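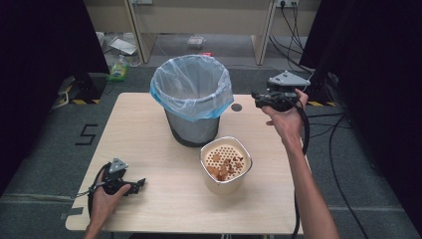
Table 5: bin with liner fitted, strainer with dried food pieces.

Talar Rooms - bench and waste check
Sheet 3503, Wed 14 May

1. Bin lined, liner folded over the rim
Yes. Light-blue liner, turned down over the top edge.

2. Bin stood on the floor
No. It is up on the table. Move it down before the next food session.

3. Strainer whole, no cracks at the base
Yes, as far as checked. Pieces of brown dried food lying in it, several star- or leaf-shaped. Tip these out and rinse. Do not put the strainer away with anything in it.

4. Cable hole in table top clear
Yes. Small round hole near the back edge. Keep the strainer away from it when it is wet.

5. Cables off the walkway
Needs action. One cable trails off the table towards the floor, and more hang from the outlet strip on the wall. Clip back - the Kulitz clips are in the store, bag of 70.

6. Floor markings readable
Yes. The taped 5 can stay as it is. Striped tape on the stand bases also fine.

7. Curtains clear of the outlet strip
Check again with the heaters on in November.

8. Spare liners in stock
Low. 3 rolls left. Xaba order is for 1000 liners, not yet delivered.

Result: pass with comments. Items 2, 3 and 5 to be done before Urer use the room.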